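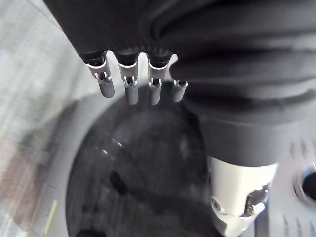 Sanne De Graaf

Reading time: 2 minutes
Last updated: 15 Mar 2026

The Garar is a bench-top dehumidifier of the desiccant type, sold for cellars, garages and unheated workshops. I bought mine in September to replace a Prins compressor unit which iced up whenever the room fell below ten degrees. It has run through one winter in a brick outbuilding with a concrete floor and no heating.

A desiccant machine has no refrigerant circuit. Air is drawn through a slowly turning wheel coated with zeolite, which takes up the moisture. A heater then drives the moisture off part of the wheel and it condenses into the tank. Extraction therefore holds up in the cold, at the price of a higher power draw. Air leaves the outlet noticeably warmer than it went in.

Controls are a dial for target humidity and a two-speed fan switch. The dial is marked in steps of five per cent. Checked against a separate hygrometer placed on a shelf at the far end of the room, the built-in sensor read high by two or three points, and the error was steady enough to allow for. I leave the dial at 55. At that setting the machine cycles for most of a damp day and hardly at all in dry, frosty weather.

The tank is the weak part. It slides out from the front and has a moulded handle, but the lid is a push fit and lifts at one corner when the tank is full, so it has to be carried level. A float switch stops the machine before it overflows. Continuous drainage is possible through a spigot at the back. The hose supplied is too short to reach a floor drain in most rooms and the bore is not a common size. I used a length of Branus silicone tube with a small clip, and it has not leaked.

Noise on the low fan speed is a steady hum with no rattle. High speed is intrusive and I would not want to hold a conversation beside it. There is also a faint warm smell for the first few hours of use, mentioned in the manual, which did not return.

The filter is a plain mesh screen behind the rear grille. It needs vacuuming every 6 weeks in a room where wood is sanded, less often elsewhere. Access is by two clips, one of which is stiff. Spare filters come from Gredudbridge and took over 2 weeks to arrive.

After one winter, the planes and chisels on the open rack have no new rust, and the cardboard boxes at floor level are no longer soft. Running cost is the main objection. In a heated house a compressor model will do the same work for less electricity. In a cold outbuilding I would buy the Garar again, and order the longer hose with it.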